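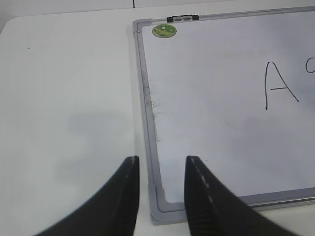

A small whiteboard with a grey frame and a round green sticker near one corner.

Report on the September visit to the Stuker Paper Mill, Ellau

Members of the regional adult literacy network visited the Stuker mill at Ellau in September, at the invitation of the company. The visit formed part of the network's program on reading and writing in the workplace. A party of 20 travelled by coach from Rey and was received at the main gate at 9.30 am.

The morning opened with a safety briefing in the training room, followed by an outline of the mill's history. Stuker employs 346 people at Ellau across the pulp line, the two paper machines, the finishing hall and the dispatch yard. The company advised that 14 first languages are spoken on site. English is the working language for all written instructions, shift notes and permits.

The tour then moved to the finishing hall, where reels are cut to sheet size, counted and wrapped. Visitors were issued with ear protection, and most of the commentary was given beforehand in the corridor. Of particular interest were the reel labels, which were redesigned last year. The older label carried nine lines of small print. The current one has four, with the grade and weight in large type at the top.
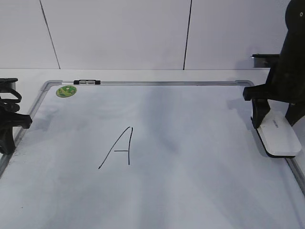
After morning tea the party returned to the training room for a session on the mill's literacy classes. These are held in paid time at the change of shift and run for 40 weeks of the year. Learners begin with the forms they meet in their own jobs, and later work covers emails, incident reports and the written part of the forklift licence. Attendance has been steady, although the night shift remains difficult to reach.

Discussion centred on the Eltex workbook, which the mill has used for two years. Tutors spoke well of its spelling units but considered the reading passages too long for beginners. Over 1000 copies have been printed at Ellau on the mill's own stock, and surplus copies are offered to community classes in the district. The network has asked for a box to be sent to Rey.

Lunch was provided in the canteen. The afternoon visit to the effluent ponds was shortened by rain, and the coach departed at 2.45 pm. The network thanks the management and staff of Stuker for their hospitality. Members wishing to borrow the sample labels and shift forms may apply to the network office.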